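Mevilard Bench Guides
Guide: Teaching the arm to assemble a desktop PC by remote control
Written by Paora Donnelly, with corrections from Huia Tomoana

Before you start

This guide is for operators who already know how to move the arm with the Rerel hand controller, but have not yet recorded a demonstration on the computer bench. If you did not do the first practice with the foam blocks, please do it first. The computer parts are less forgiving than foam.

The task is to take the parts from the holder at the left side of the tower and put them in their places in the case: processor, memory, expansion card and hard drive. We record each part as a separate demonstration. In the past we tried to record the whole assembly in one take, and when the operator made a mistake with the last part, all the good work before it was hard to use.

Preparing the bench

Lay the tower on its side with the open side up and the four rubber feet toward the front of the bench. The power supply should then be at the front left. Open the frame of the processor socket by hand if the task of the day does not include it. Move the loose cables away from the socket and from the memory slots. You do not need to make them beautiful, but a cable which hangs over a slot will catch on the fingers.

Then fill the parts holder. The hard drive stands at the back, in its blue carrier. The processor goes in its small raised place in front of the drive, lying flat. The expansion card stands upright at the right side with the bracket up. The memory goes in the front slots.

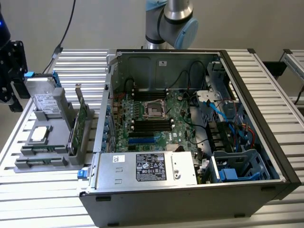 Bench ready for the memory task, with two modules in the holder.

Check that the holder does not move when you push it with one finger. Hamish Whitelaw once recorded 30 demonstrations with a holder which was slowly sliding to the left, and we had to throw away half of them.

Setting the controller

Start the Plolico recorder and choose the task name from the list. Do not type a new name, even if the difference is only a capital letter, because the recorder will make a second folder and the files will be divided.

Set the motion scale to 15 percent for everything inside the case. This means your hand makes a big movement and the arm makes a small one. For the travel between the holder and the case you may use a bigger scale, but change it while the arm is standing still, never during a movement.

Recording the memory task

1. Bring the arm to the start position and wait until the recorder shows it is ready.

2. Press the left pedal to begin. Wait one second before you move.

3. Go above the module and come down straight. Close the fingers on the two faces of the module, near the middle of its length. If you take it near one end, it will turn in the fingers when it touches the slot.

4. Lift straight up until the module is fully out of the holder. Only then move sideways.

5. Above the motherboard, turn the wrist until the module is parallel to the slots. The turn from the holder can be up to 90 degrees, depending on how you placed the tower. Look at the notch in the module and compare it with the key in the slot.

6. Go down slowly. When you feel the first contact in the controller, stop for a moment. Correct the position with very small movements, then continue.

7. Push evenly. Many new operators push one side first, as we do with our own hands, but with two narrow fingers this gives a crooked module.

8. Open the fingers, go up straight, and press the left pedal again to finish.
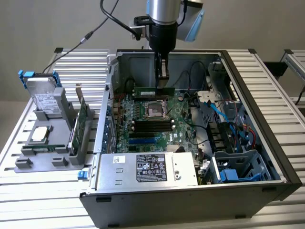
Page last changed: Sep 30, 2023

The memory slots are in two groups, one on each side of the processor socket. For this task we use the group on the far side, near the top edge of the board. It is harder to see from the operator's chair, so use the side screen and do not lean over the bench.

What makes a good demonstration

A good demonstration is calm. It has no long pauses, except the short one at first contact, and no searching in the air. Speed is less important. Tipene Cartwright is our slowest operator and his recordings train very well.

If you miss the slot and correct it in one or two small movements, keep the recording and give it the mark "corrected". The robot must also learn how to come back from a small error. If the module falls, or if you touch the board with the fingers, stop and give it the mark "failed". Do not delete it yourself. Jerome Galang goes through the failed ones before each training and decides what to remove.

Please do not change your style in the middle of a session. If you always approach the slot from the left, continue like this until the end of the set.

Common problems

The module comes out again with the fingers. You are opening too little. Open a bit more and wait half a second before going up.

The controller shakes at contact. The scale is too large, or you are holding your breath. Both happen often.

The recorder says "dropped samples". Close the Esquivel viewer on the same computer and record that demonstration again.

After the session, return the arm to the rest position, write your name in the log and leave the processor in its holder with the pale metal side up.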